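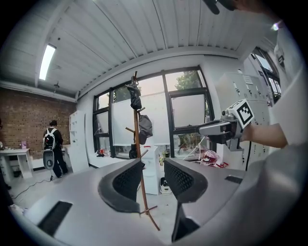
2 min read

Coat rack

A coat rack is a piece of furniture for hanging up coats, hats, bags and whatever else you take off when you come in. Some people say coat stand, coat tree or hall tree, and I use all of them depending on my mood. Strictly speaking, a hall tree usually has a seat or a mirror built in, but I've never heard anyone get corrected over it at a party.

The oldest version is just a peg in a wall, and plenty of houses never needed more than that. The standing kind, with a center pole and pegs or hooks near the top, suits rooms where you can't drill (I rented for years in Orncombe, so I know all about that!). Bentwood stands with big curling hooks became popular in cafes in the 1800s, and you still see copies of them everywhere.

Balance is the big thing with a standing rack. Four legs spread wide will forgive a lot, but a narrow base and one heavy winter coat on the wrong side will have the whole lot on the floor — usually at night, if my hallway is anything to go by. I put the heavy stuff low and opposite each other, and I keep wet umbrellas somewhere else entirely.

Wood is the classic choice, with beech and oak both common. Metal ones tend to be slimmer and can be heavier than they look. Prices are all over the place: I paid almost 100 dollars for mine at a furniture barn in Arden, and the same shop had an old hall tree with a beveled mirror for 500. I still think about that mirror.

Thick rounded pegs are kinder to collars than thin hooks, which can leave a little bump in knitwear.

Related articles
Umbrella stand
Hat box
Boot bench
Clothes valet
Mudroom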